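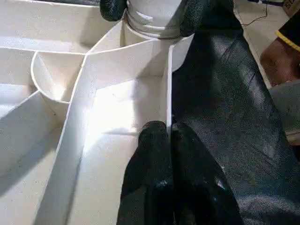
Triltley releases training method for two-armed assembly of close-fitting parts

Triltley has released a training method that lets a two-armed robot learn to fit parts together inside narrow, walled spaces. The method, called Condori, was developed at the company's laboratory in Rotden. The code, the trained models and the full set of recorded demonstrations are available from July.

Robots that assemble parts in the open are common. Work gets harder when the part has to go into a space with walls close to it, where a gripper can catch on an edge or hide the part from an overhead camera. Many existing systems deal with this by slowing the arm down or by using fixtures made for one product. Condori uses a camera at the wrist and learns from demonstrations given by people.

The main change is in how the demonstrations are used. In most imitation learning, every moment of a recording counts the same. Much of a recording is the arm travelling from one place to another, and only a short stretch of it covers the contact between parts. Condori finds these contact stretches from changes in the motion of the grippers and gives them more weight during training. It doesn't need a force sensor, and the recordings don't have to be labelled by hand.

The second change concerns the two arms. Earlier versions of the system trained one model for each arm and passed signals between them. This caused trouble when one arm had to wait for the other, as both would sometimes stop. Condori uses a single model that plans a short run of movements for both arms together and then plans again as new pictures arrive from the wrists.

The team collected 3,000 demonstrations, all on a set of white test structures with partition walls, channels and curved compartments. Operators guided the arms through placing, seating, turning and removing parts, including cylindrical ones with ridged sides. The structures are plain on purpose. Matt off-white walls give a camera few marks to go by, and the shadows between them change with the light in the room. The laboratory kept its ordinary lighting throughout, and people moved about near the robot during recording.

Of the full set, 2,000 demonstrations were used for training. The rest were kept back for checking the models and for a separate study of operator differences, to be published later.

The method was compared with the laboratory's previous system on 4 tasks. Condori completed more trials than the earlier system on every one of them. The gain was largest on the seating task, where a part must be brought down onto a collar and pressed home. It was smallest on removal, which the earlier system already handled well. Full results for each task are given in the technical report, together with the failed trials.

There are limits. The method was tested on rigid parts only. It performs poorly when both wrist cameras are blocked at the same moment, and the most frequent failure was a gripper touching the top of a partition wall on the way in. The models don't yet transfer to a structure with a very different wall height without further demonstrations. In the laboratory's tests, adding a small number of new recordings restored most of the performance, but the team hasn't established how few would be enough.

Two versions of the model are included in the release. The larger one was used for the results in the report. The smaller one, Bodix, runs on a single desktop graphics card and is meant for groups who want to try the method without a computing cluster. Bodix is slower to recover after a missed grasp but otherwise follows the same design.

The release also contains drawings of the test structures, so that other laboratories can make their own and repeat the comparison. The code and models may be used free of charge for research and teaching. Companies wishing to use them in production should contact Triltley about a licence.

Work at Rotden will now turn to parts that bend, such as seals and short lengths of hose.

Notes for editors

Triltley develops control software for assembly robots. Its research laboratory is in Rotden.

The technical report can be downloaded from the research section of the Triltley website. Interviews and visits to the laboratory can be arranged through the Triltley press office.

Ends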